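14/07/2023

Workshop notes, small wooden boxes

Second batch of the red boxes. The Nutura paint went on in two thin coats with a foam roller, and I rubbed the fronts down lightly between coats with 186 grit worn almost flat. No, 180, the 186 is the order number for the paint. Sides left bare for now. Gresham sent the wrong screws again (too long for the knobs), so I cut them down and filed the ends.

Amirhossein Ansari wants the drawer to run without wax. Tried it with the runners sanded to 120 and it still caught at the back left corner. Took a shaving off the lower edge and it was better, not right. He thinks the timber from Asadi moved after we cut it. Could be. It was stored next to the heater from October on.

Red box on the white table: 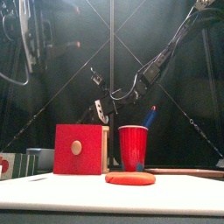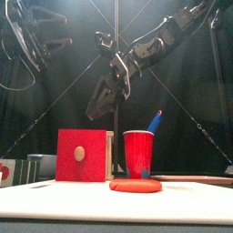
Still not settled on the finish for the fronts. The roller leaves a texture and a brush leaves lines, and I would sooner have the texture. At table distance it is slight on the red face and I can live with it, so no more sanding there. The next front gets the Haltora satin for comparison, same roller, left overnight at 23 degrees before anyone handles it. Need to order more foam sleeves and ask Amirhossein whether he wants the sides oiled or left as they are.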